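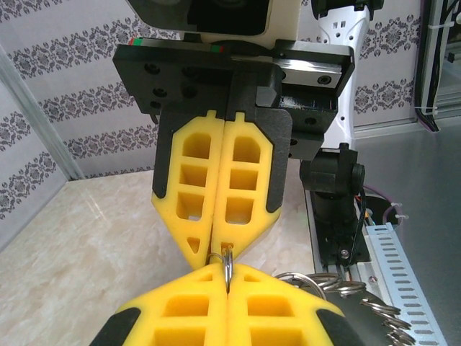

Figura 3. Anilla metálica sujeta por las puntas de los dedos superiores; a la derecha de los dedos inferiores, otras anillas apiladas.

3.2. Las anillas y la forma que toma el conjunto

El material de esta parte del estudio son anillas metálicas de llavero, tratadas una a una y como conjunto enlazado. La distinción importa para la descripción. Una anilla suelta tiene una posición y una orientación, y con eso basta casi siempre. Un conjunto enlazado tiene además una forma que cambia con cada apoyo, y dos observadores pueden nombrarla de manera distinta: montón, rollo, racimo o cadena. En el cuaderno de trabajo de Andrade se habían usado los cuatro términos sin criterio fijo, a veces para la misma fotografía.

Para ordenar el vocabulario, Jucélia Toledo y Osvaldo Rezende leyeron por separado 78 anotaciones y marcaron el término principal de cada una. Coincidieron en 65. Las 13 restantes se concentraban en un solo tipo de situación: una anilla retenida en alto y las demás acumuladas más abajo. La figura 3 pertenece a este tipo. Toledo anotó "montón" y Rezende "rollo", y ambos podían defender su elección, pues las anillas están a la vez apiladas y enroscadas. En lo que sigue empleamos "grupo" para cualquier acumulación y reservamos "cadena" para los casos en que se aprecia continuidad entre los eslabones.

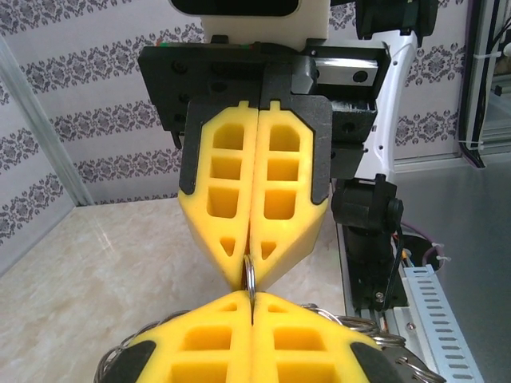 Figura 4. Anilla partida entre las puntas enfrentadas de los dedos. La cadena rodea los dedos inferiores y forma grupos a ambos lados.

La regla de los grupos se aplica por zonas. En la figura 4 se registran por separado el de la parte inferior izquierda, el del lado derecho y el de la esquina inferior derecha. No se intenta decidir cuántos eslabones contiene cada uno. Domingo Arancibia propuso en febrero estimarlos por superficie, pero abandonamos la idea tras probarla con anillas del lote Bredo: al superponerse, dos eslabones ocupan a menudo lo mismo que uno.

La anilla retenida se describe siempre primero y aparte. Se anota si queda visible entera o en parte, y si está entre puntas o más adentro. El color y el brillo del metal se recogen como aparecen en cada imagen, sin corregirlos.

3.3. La cadena a distancia

Con una vista más amplia el problema es otro. El grosor del eslabón se pierde y queda una línea. El fondo pasa a tener peso - un papel pintado con ornamentos repetidos ofrece muchos trazos curvos con los que confundir una cadena fina - y también la superficie de la mesa, jaspeada en tonos crema y tostados.
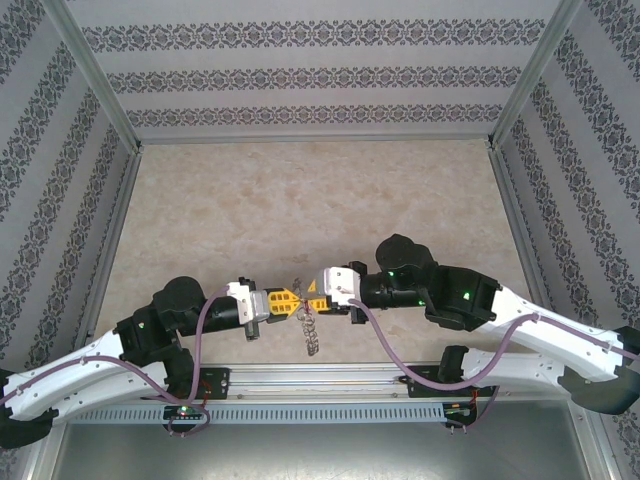 Figura 5. Vista general de la mesa. Entre las pinzas, algo a la izquierda del centro, cuelga un objeto fino y oscuro con aspecto de cadena.

En estas vistas el término admitido es "objeto con aspecto de cadena", aunque la toma cercana permita precisar más. Coralie Treloar aplicó la norma a casi 340 anotaciones antiguas y Yabsira Gebreyes revisó los cambios. Las dudas que quedaron abiertas figuran con la marca "sin resolver" en la tabla 3.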